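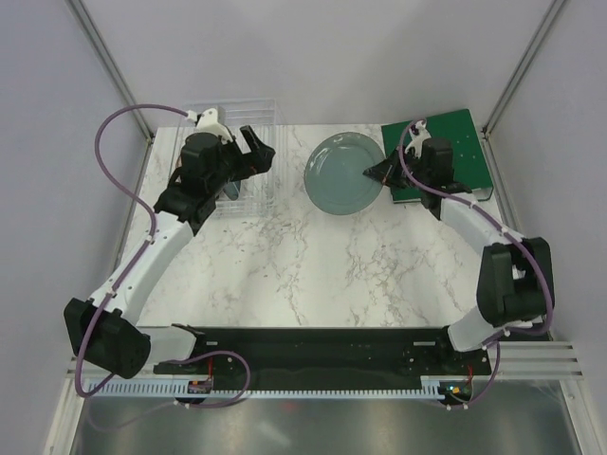

Dish rack table at the Plernatari open day

Is the Plernatari open day worth it with a bored kid?

My nephew wants to see the robots. I want to see the snack table. We'd be driving 72 miles each way in July traffic. Is there something to look at, or is it men in lanyards pointing at slides?

posted by trudimeo_fan
3 comments

rackandruin
Went to the last one. There are slides, and you can walk out on them. The part you want is the dish table in the back hall, two arms working with plates and a rack. When we got there the one on the right had a gray-teal plate by the rim and the other was hanging over the rack with its gripper empty, like my husband when asked to help.

It's slow. Bring a kid who can watch paint. Mine stood there for up to 100 minutes and has never once watched me do dishes.

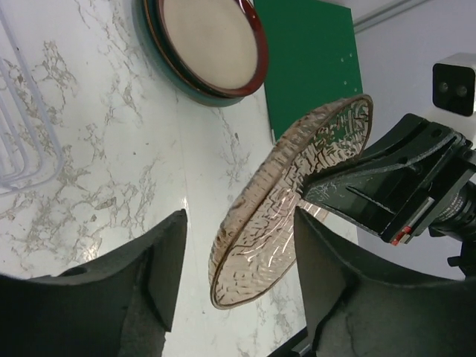 Stay for the glass if you can. A stack of round plates is one thing, but a clear one with squiggly ridges all over it, tipped nearly on edge between two foam pads, made the whole front row stop chewing. I own nothing that nice and I'd have used both hands. Ask the staff about the foam, they love being asked about the foam.

Parking is at the Rolier lot. Follow the signs for Espiritu Hall and ignore your phone, which will send you to a car wash.

Espiritu666
depends on the kid. mine liked the elevator

oldmitten
Snack table is pretzels. Go after lunch. The line for the dish table is shorter then and the talk is over.

Share 3 | Helpful 72
Contact us | Copyright 2022 | Back to top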